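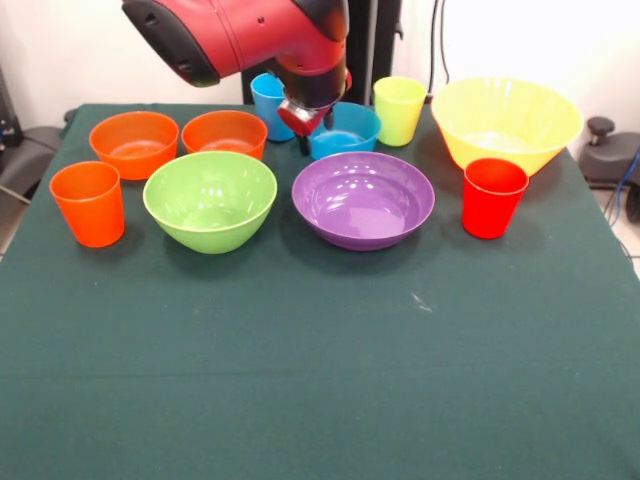
One of our regular diners wrote to us last spring that she had eaten alone most evenings for years, and that the hardest part of coming to the Edero supper was walking through the door the first time. After that, she said, it was only soup and people talking, and she slept better on the nights she came.

We have thought about that letter a great deal, and it is a large part of why we are writing this call. The Edero Community Table is looking for people who would like to join a year of shared suppers and talk to us, in their own time and their own words, about what eating in company does or doesn't do for them. We want to hear from people who love a full table, and just as much from people who would usually rather take a plate home and shut the door (plenty of us on the project are that way too!).

We have room for 100 participants across our two sites, the hall on Zoreck Street and the smaller dining room at Soylu House. Suppers begin in March and run through the following winter, with a break in the summer when the Zoreck Street kitchen has its floor redone.

Who can take part

Anyone 18 or older who lives within the Dromunow bus area and eats at least four evening meals a week on their own. You don't need to live alone. We know that people in shared houses, people who work late shifts and people caring for a relative often end up eating by themselves, standing at the counter or in front of the television, and we would be very glad to have you. You don't need to be able to cook, and you won't be asked to wash up unless you like washing up.

What we would ask of you

Please come to 11 suppers over the course of the year. You can choose which ones, and you can swap if life gets in the way, as it does. Each supper lasts an hour and a half, and you may leave whenever you have had enough. Between suppers we would like you to keep a short meal diary, a few lines at a time, on paper or by phone message. Spelling doesn't matter and neither does neatness. At the beginning and at the end we will sit down with you for a longer conversation over tea or coffee, at one of the sites or at your own home, whichever you find easier.

What you will receive

All meals are free, and there is always a vegetarian dish. Participants get a $100 grocery card after the final conversation and have their bus fares paid back on the night. If you have to drop out partway, you are still welcome at our ordinary suppers for as long as you care to come.

A few practical things

Both rooms are step-free. The Zoreck Street hall can get loud, so if you wear hearing aids or just prefer a quieter evening, ask for Soylu House. Tell us about allergies when you write. Children can come along to the early sitting, where we have high chairs.

How to apply

Send us a letter or an email with your name, how to reach you, and a little about how supper usually goes at your place. Half a page is fine. Letters go to Edero Community Table, 555 Zoreck Street, and there is a box inside the front door if you are passing by. Please get in touch by 28/12/2024. We answer every message, though it may take us a week or so over the holidays, and places for the first suppers will be confirmed in January.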